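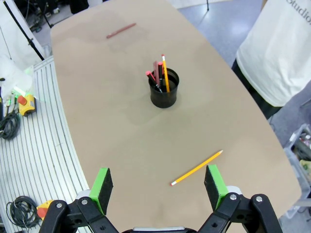 Garnell Coin Album for World Coins, Volume 3 – a review after four months

I started collecting coins the way a lot of people do, with a jar. Mine came from my grandmother, who had a habit of emptying her purse into it after every trip, and by the time it reached me it held a bit of everything: Portuguese escudos, Irish pennies with the hen on them, a handful of worn East African shillings, and a good many things I couldn't name at all. For years the jar was enough. Then I began buying a few pieces on purpose, and the jar started to feel like a poor way to treat them.

So in February I finally bought a proper album, and after a lot of back and forth I settled on the Garnell. I have been filling it more or less every weekend, so I think I've lived with it long enough to say something useful.

What you get is a padded binder in a slipcase, with 30 pages in three different layouts. The large pockets will take a crown or a silver dollar with room to spare, the middle size suits halfpennies and most of the modern two-color pieces, and the small ones are meant for dimes, threepences and that sort of thing. You also get a sheet of blank labels and a little booklet with a world map in it. The booklet is charming and not very deep. It tells you that coins are round and come from many countries, more or less, but my niece liked it and I did learn where Djibouti puts its capital.

The binder itself is lovely to handle. The cover is dark green, the rings close with a good firm snap, and the pages lie flat when the book is open, which my old album never once managed. I had that one from Osudside, and it was a nice enough thing to look at, but the rings were slightly out of line and every turn of a page was a small wrestling match. I tore two pages that way and lost a Straits Settlements cent under the radiator for most of a winter (it came back to me in the end, along with a button and a very old peppermint).

Now, the pockets. This is where I'd ask you to pay attention if you are thinking of buying one, because the pockets are both the best and the most annoying part. They have a little folded flap at the top which tucks in behind the coin, so nothing can slide out even if you hold the album upside down over your lap, and yes, I tried. For the big coins that works beautifully. For the small ones the flap is stiff and the opening is tight, and with my fingers I found it a real fuss. A smooth pair of plastic tweezers helps a great deal. Please don't use metal ones – I put a hairline across a perfectly nice Newfoundland five cents years ago and I still think about it.

I was also glad to see that Garnell says the pages are free of PVC. Anyone who has kept coins in the wrong kind of plastic will know the sticky green film that can creep over copper. I can't test a claim like that at my kitchen table, and four months is far too short to prove anything, but the pages have no smell to them, and my bronze pieces look just the same as they did going in. I'll keep checking on them.

The layout pages are where my own habits got in the way. I arrange my coins by country, and inside each country by date, and that means big and small coins belong next to each other. With this album you really have to choose. Either you keep to one pocket size per page and split up your countries, or you do what I did and put the shillings in one spot and leave a note saying the threepences are over the way. Mensah makes a mixed page with three sizes on one sheet, and I do wish Garnell would copy the idea. The Mensah pages fit the Garnell rings, by the way, though they stick out a touch at the side. I bought a pack of 6 and have slotted them in among the West African currency board issues, where the sizes jump around the most, and they have been a great help. Those holed pennies and tenths look wonderful all together on a page, I must say.

Labels next. The sheet that comes in the box is fine as far as it goes, and it doesn't go very far. The gum is weak, and 11 of mine had curled up at the corners and dropped off by spring. I now write on plain slips of card and tuck them into the pocket behind the coin. Country, date, metal and what I paid, all very small. It looks tidier too, and if I find out later that I had a coin wrong (it happens more than I'd like to admit) I just write out a new slip.

A word about weight. A full album of coins is heavy! I knew this in the way you know things without having picked them up. With the large pages full, mine bends a little at the spine when I lift it by one cover, so I've taken to lifting it with both hands underneath. I wouldn't store it standing up for long either. It lies flat in its slipcase on the bottom shelf, and so far the shape has held.

Before choosing I also looked at the Tellus album, which costs about a third less. The Tellus has thinner pages and no slipcase, and its pockets have no flap at all. For a child starting out with pocket change it would do very nicely, and I might well get one for my niece. For anything you'd be sad to lose, I would spend the extra.

Would I buy the Garnell again? Yes, and in fact I've ordered a second one, as the first has only a few pages left and I haven't even begun on the Portuguese colonies. I'd like better labels and a softer flap on the small pockets, and I'd happily pay a bit more to get them. Refill pages are sold separately in all the layouts, and the shop I use has had the small size out of stock since I first looked, so if you collect little silver, order your refills with the binder.

Posted 2019-06-05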